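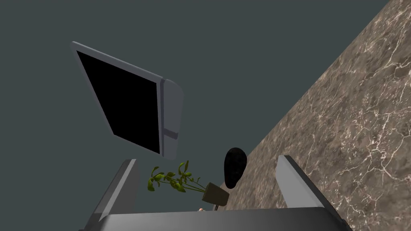 I keep a list of tips taped up over my workbench, and most of them have to do with gathering practice runs for a robot arm in simulation. I do this out of a spare room, with an ordinary desktop computer and a hand controller, and I send my runs to a small outfit called Detgate that trains the arm's software on them. The best habit I've picked up is to stop before I touch anything and look down through the open fingers, the way the wrist camera does. A little potted plant between the fingers, a marble top running off on a slant, a monitor up in the corner with nothing but black on its screen... it takes a second to get your bearings when everything's tilted like that! Give yourself the second. I used to dive right in and I threw away so many runs.

So here's the list, cleaned up a bit and with my muttering left in.

**Pick the target out loud.** I say it to the empty room: "plant, by the pot." If I don't, my hand drifts toward whatever's closest to the middle and I end up with a run that starts toward one thing and finishes on another. The learning software copies the dithering right along with the good part. (My dog thinks I'm talking to her, so now she has opinions about plants.)

**Go for the pot, leave the leaves alone.** Thin stems are a pain in a simulator. They clip through the fingers or they jitter, and either way you've got a run that teaches nonsense. Come in low on something with flat sides and line the fingers up with two of them. If the pot is turned, turn the wrist first and then go in. Don't do both at once until you've had a lot of practice.

**Watch out for smooth round stuff.** Anything egg-shaped or shaped like a computer mouse wants to squirt out sideways. Close slowly, past the widest part, and hold for a beat before you lift. I count "one Mississippi" under my breath.

**Do your runs in batches of 9.** I tried bigger ones. By the end my hand was tired and my paths got lazy and all looked the same. Nine, then get up, get a drink, look out the window. Ozan Karaca, who checks the runs over at Detgate, told me he could tell from the motion alone when I'd skipped my break, and I was a little embarrassed about that!

**Vary your start.** Left side, right side, high, low, wrist turned one way and then the other. A hundred runs from the same starting spot are worth a lot less than you'd hope. My first 100 were pretty much the same run over and over, and the arm learned that one path beautifully and fell apart as soon as the pot was moved.

**Keep the fumbles, but label them.** If you miss the grasp, back off and get it on the second try, save that one! Mark it "recovered" and move on. Those are handy, and you can't really fake them, I've tried and they look like bad acting. What you should toss is anything where you sat still for ages scratching your nose, or where the physics went haywire.

**Name the files before you start.** I use room, object, batch number, in that order, every time. I once had 435 runs sitting in a folder named "new" and another folder named "new2," and sorting them ate a whole August evening. Never again.

**Write down which scene you loaded.** The scenes I get come in two sets, Valtell and Briltusier, and they look alike until you notice the counters. A sticky note on the edge of the desk does the job fine. Put the time of day on it too.

**Mind your chair.** Sounds silly in a list like this one, but your elbow needs something to rest on. I folded a bath towel and clamped it to the desk edge with two clothespins, and my straight-down approaches got a lot steadier. A rolled dish towel works too, if it's a thick one.

**Wipe the controller.** Slightly damp cloth, never dripping, and go around the trigger with a dry cotton swab. Crumbs under a trigger make the gripper close in little hops. I spent two evenings blaming the simulator for toast.

**Save as you go.** After every batch, copy the folder to a second drive. My limit is 200 runs in a folder, after which I start a fresh one, and it keeps the copying quick.

If you're just getting going, do the talking-out-loud one and the starting-spot one first and leave the rest for next week. I'm still working on pouring, so if you've got a trick for tipping a cup without the wrist running out of turn, send it my way and I'll add it to the list.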